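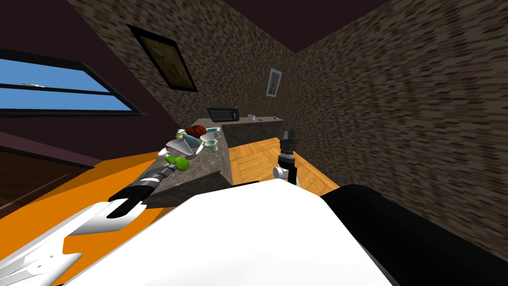
Two-finger vs. wide plate gripper in sim, same controller — notes and questions

Simulation > End effectors > Comparisons

kelpdrive
Posted 23 May 2025

I have been running the Golestani two-finger gripper against the Lisstead wide plate gripper in our simulated kitchen. Same bimanual base, same joint controller, same object set. I ran 200 pick attempts per gripper per object class. Classes are upright bottle, bottle on its side, cup, bowl or funnel shape, and round food item.

Short version of what I have:

Upright bottle: no real gap between the two.
Bottle on its side: Lisstead ahead. The wide plates tolerate yaw error at approach.
Cup: Golestani ahead, mostly on rim grasps.
Bowl or funnel: both poor. Golestani slips on the taper, Lisstead pushes the object before closing.
Round food: Lisstead ahead by a little.

Controller is Zulell impedance mode, stock gains on both. Contact solver settings are the same for both grippers. I did not retune anything between runs.

Questions: does anyone have friction values they trust for the Lisstead plates? And has anyone seen the wrist drift when the other arm is parked high?

mossgauge
Reply #2

Stock gains on both is the problem. The two grippers don't weigh the same, so the wrist loop is underdamped on one of them. You are comparing a gripper with a tuned wrist to a gripper with a detuned wrist. I would not publish the cup result.

kelpdrive
Reply #3

The payload mass is set per gripper in the config, and Zulell compensates for gravity from that. Gains are stock, the mass model is not. Step response at the wrist looked the same on both when I checked with nothing in the fingers.

mossgauge
Reply #4

Gravity compensation doesn't touch damping. Check the step response again at full reach over the counter. It will look fine near the body.

tern_offset
Reply #5

On friction: we used one value for both finger pads for months and it hid everything. Once we split them, the side-lying bottle result flipped for us. Golestani won. Our plates were set too slick in the first version and too sticky in the second, so I would treat any number from this thread as a guess, mine included.

Also, what camera are you using for pose? If it is the head camera then your bottle result could be a pose result.

kelpdrive
Reply #6

Head camera only, Vasstead stereo model. Pose estimates come from rendered depth with noise added, not ground truth. I have 2113 logged attempts with usable pose after dropping the ones where the estimator timed out. The timeouts are not evenly spread across classes, which I should have said in the first post. 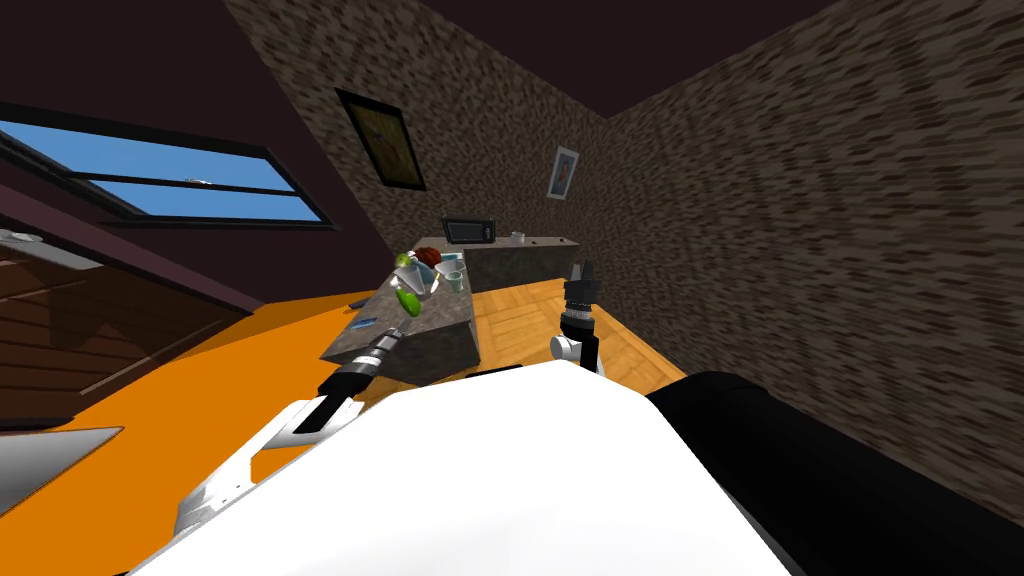 Clutter is the other thing I have not controlled for well. Layouts are random per episode and I don't enforce a minimum spacing. In some of them, items end up touching, or close enough that the approach path is blocked from one side. Take a bowl tipped at an angle with two pale teal cups to the right of it: the planner has to choose between a rim grasp on a cup and an approach that risks hitting the bowl. With the narrow fingers it usually takes the rim. With the plates it often returns no plan, and I log that as a failure.

tern_offset
Reply #7

No plan should be its own outcome. If you count it as a failed grasp you are scoring the collision mesh. The Lisstead mesh that ships with the Vasstead asset pack is a convex hull, so the notches in the plates are filled in. It is fatter than the real part.

mossgauge
Reply #8

Disagree. If the plates are too wide to get in, that is a property of the gripper and it belongs in the success rate. Fix the mesh, yes, then keep counting it.

tern_offset
Reply #9

Report both, then. One column for planned and failed, one for never planned. Readers can add them up.

kelpdrive
Reply #10

I can do two columns. I checked the mesh and it is the hull version. Swapping in a decomposed mesh made 13 of the previously unplannable cup layouts plannable on the first pass. I have not rerun the whole set.

palletnine
Reply #11

Regarding the drift with one arm parked high: yes, seen it. For us it was the base joint sagging under the asymmetric load — small, but it shows up at the far wrist. Episode 2236 in our log was the worst one and we used it as the regression test. Raising the solver iterations on the base fixed it. Parking the idle arm lower also hid it, so don't do that while you are debugging.

kelpdrive
Reply #12

Base iterations were at the default. Raised them and the drift is gone at mid reach. At full reach there is still some ringing in the wrist, so mossgauge has a point about damping. Retuning per gripper now and rerunning cups first.

mossgauge
Reply #13

Post the gains when you have them. And rerun the bottles too, not just the class you expect to change.

kelpdrive
Reply #14

Bottles are queued after cups. Full rerun with split friction values and the new mesh will have to wait for cluster time in September.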